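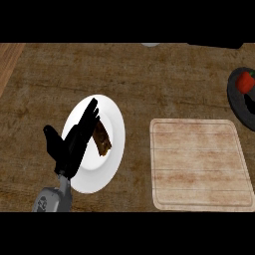
The Rarnine simulation package from Giltero is the platform for the second half of this module, and these notes cover what it offers and where it falls short. It is sold as a tabletop manipulation kit: a set of kitchen objects, an arm model, a hand model and a scripting layer. The licence runs for 6 months per group. In a typical starting pose, the open hand sits over the plate with the fingers close to the brown food item, while the cutting board lies clear to the right. Two quantities matter at this point: the aperture between fingers and thumb, and the height of the fingertips above the rim of the plate.

Contact model
Rarnine treats each finger as a chain of rigid links. Friction is set per object, not per surface, so a plate and its contents need separate entries. Thin, flat items are the hard case. A grasp planned from directly above tends to press the item into the plate before the fingers close.

Object library
The standard library holds 171 objects. The extended library, Mona, raises this to 664 and is charged separately. Only the standard library is needed for the coursework.

Exercise 2
Load the plate task and run 65 trials with the default friction values. Record the aperture at first contact for each. Repeat with friction halved and plot both sets on the same axes.

Reading: Hjaltadóttir, course reader, section on grasp closure.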